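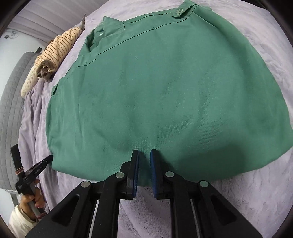 Lonercombe Esports Club: members' mailing list

Re: Brololeck Cup, map veto and start time

Hi all,

Thanks for sorting the bracket so quickly, I've got it up on the other screen now and I'm already nervous (we've drawn Arnel in the first round, of course we have).

Earlier on the list:

> The Cup will be best of three from the first round. Each side bans two maps, then picks one each, and the decider is whatever's left. Matches start at 11 and the server goes up 30 minutes before.
> Can captains please send their five names plus one sub by the end of October? We've got 11 teams in so far.

Best of three is a great call! Last season's single maps were brutal, you lost the pistol round, tilted a bit and that was your morning gone. My one worry is time. If a couple of the early matches go the distance we'll still be playing quarter-finals at tea, and half our lot have trains to catch. Could we cap the break between maps at ten minutes?

Also, with 11 teams somebody is getting a bye, in fact five of you are. Is that going on last season's table or are we drawing it? I don't mind which, but Magalhães were asking me in voice chat last night and I didn't have an answer for them.

Our five is the same as the spring, sub still to be confirmed. We've played over 80 practice maps together since then and I'd love to tell you it shows. Our smokes are better, anyway!

I can bring the spare headsets and the long network cable if they're wanted, just shout before I pack the car.

Cheers,
Lonercombe B captain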